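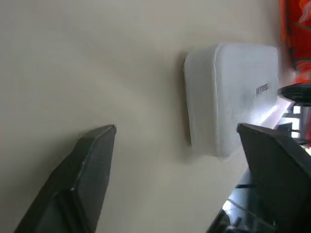

3. Mounting the box on the wall

Read this section all the way through before you pick up a tool. Everyone says they will.

3.1 Choose a stretch of plain wall. Paint is fine. Wallpaper is fine until the day you want the box back.

3.2 Wipe the wall with a dry cloth and leave it alone for 4 minutes. Do not touch it to check whether it is clean. Your finger isn't.

3.3 Peel the backing from one adhesive pad and press the pad to the back of the box. Repeat for the rest. Spare pads are in the small bag, under the leaflet you threw away.

3.4 Hold the box just off the wall and get it level now. The pads grip on contact and have no interest in your second thoughts.

3.5 Press firmly on the corners, then on the middle, for a slow count of 100.

Note: Light-colored boxes show fingerprints. A damp cloth takes off most smudges – scouring powder takes off the lettering too.

Caution: Do not mount the box over a radiator or stove. Do not hang a coat on it. It will look like it can hold a coat.

3.6 Wait overnight before filling. If one side has lifted by morning, remove the box (see Section 4) and start over at 3.2 with new pads. Replacement pads are Tudcombe part 383, sold in packs that never match the number you need.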